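Workshop notebook, Giltby
April 21, 2018
Entry by Godelieve Van Beek

Open day. Doors at ten, but the first family was already in the corridor at half past nine, so Asanka let them in and gave them the leaflets before the chairs were ready. I write this in the evening while I still remember the order of things. Please correct in the margin if I have something wrong.

Present from us: Parveen (simulator), Asanka (door and questions), Lutfa (real arm, after lunch), me (talking). Marthinus Masilela came from Bavari with two colleagues. They stayed until the end, and I had expected them for one hour only.

Start of the day

The simulator computer did not want the projector. Parveen changed the cable, then the port, then the cable again, and with the first cable it worked. I have put a piece of yellow tape on that cable. Please do not take it for another desk.

The real arm was kept off in the morning, as agreed. Lutfa wanted the rope around it to be further away than last year, and the rope was 3 m short. We used the two benches from the hall instead. For August we must buy more rope.

The simulator demonstration

We ran the room that Parveen calls Majumder, the one with the sliding paper screen and the diamond wall. I had asked for the kitchen room, because everybody knows what a kitchen is. Parveen said the kitchen still has the problem with the drawers, and she was right to refuse. The visitors liked the room very much, in particular the children, who asked who lives there.

The task for the visitors was simple to say: bring the gripper to the small round knob near the lower edge of the screen. One person drives with the two hand controllers, the others look at the projector. Each person had one try, and a second try if the line was short.

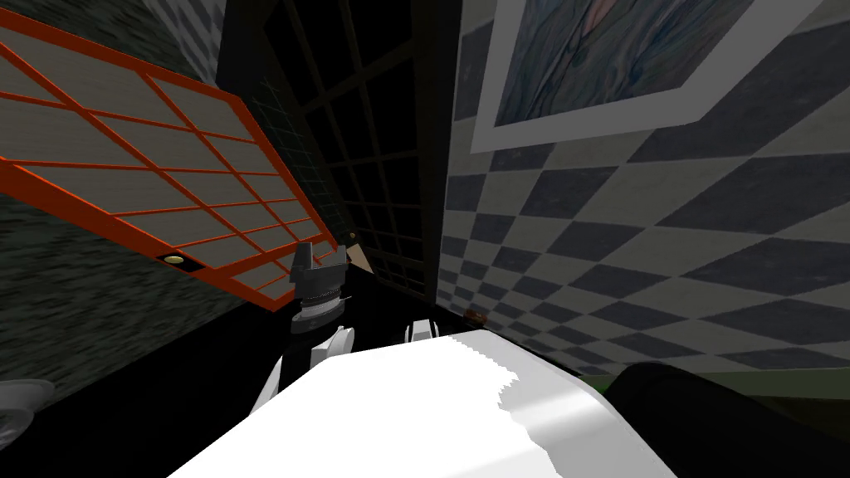
Majumder room, robot's own view. Gripper up near the orange screen, knob low on the panel, painting on the right wall.

Notes from watching people drive:

Most adults move too slowly and then too much. They wait for the arm, it is a little behind the hand, they think it has not understood, and they push more. The children did not do this. I told people to make one small movement and stop. It helped with about half of them, I would say, but I did not keep a list.

The depth is difficult. On the projector the gripper seems to touch the screen when it is still in front of it. Several visitors closed the fingers in the air and were surprised. Marthinus asked if we have a shadow under the gripper. We do not in this room. Parveen says that the floor is so dark that a shadow would not be seen there anyway, and she would prefer a thin line from the fingertips forward. I like the line. Marthinus likes the shadow. To be discussed.

Many people asked about the painting and if the robot can take it down. It cannot, the painting is fixed to the wall in the model. I answered this so often that I think we should write it on the leaflet.

The edge between light and shadow on the robot's white body looks like a staircase. One of the colleagues from Bavari noticed it immediately and asked if it was a fault of the body model. It is the shadow setting, which Parveen put down to keep the picture moving well. She tried the higher setting during the lunch break and the motion became jumpy, so we put it back. I agree with this choice for an open day, but for printed pictures we should use the high one.

One crash, shortly before lunch. A boy pulled both controllers apart very fast and the program closed. Parveen has saved the log under "Urnuvside", in the same folder as the others from this month. Restart took longer than it should and I had to talk about joints for a long time. I have no more stories about joints.

Questions I could not answer well

A woman who teaches at the technical school asked how we know that something learned in the simulated room is of use for the real arm. I gave my usual answer about friction and about trying the same motion on both. She was polite but I saw she was not satisfied. Lutfa says next time I should send this question to her, and show the comparison sheet. The sheet was in my drawer the whole day.

Somebody asked the price of the arm. I said that I do not discuss prices. Asanka had already told him.

Afternoon, real arm

Lutfa ran the slow program only. It lifts the foam block, turns it, and puts it down. After the simulator it looks very simple, and two visitors said so, not quietly. She then let them hold the weight of the wrist part from the spare arm, and they understood better why it goes slowly. I think this should come before the demonstration, so people have it in their hands first.

Marthinus wants to come again in August with his own people and try the screen task for a full day. I said yes in principle. He will write to Lutfa about the dates. He also asked for the knob position as a file, and Parveen will send it on Monday after she cleans the names.

To do

Rope, longer. (Asanka)
Line from fingertips, first version, only in Majumder. (Parveen)
Look at the Urnuvside log, see if the fast pull is the cause. (Parveen, me)
Leaflet: sentence about the painting. (me)
Comparison sheet, laminate it and hang it next to the real arm. (Lutfa)
We printed 800 leaflets and have two full boxes left. Correct the phone number by hand before using them again. (whoever has time)

Controllers are on the charger. I left the projector in the room, the bag for it is missing, Asanka thinks it went home with the chairs.

Added by Parveen: the drawers in the kitchen room are fixed on my machine since Thursday, but not tested with the controllers. Do not promise it to Bavari yet.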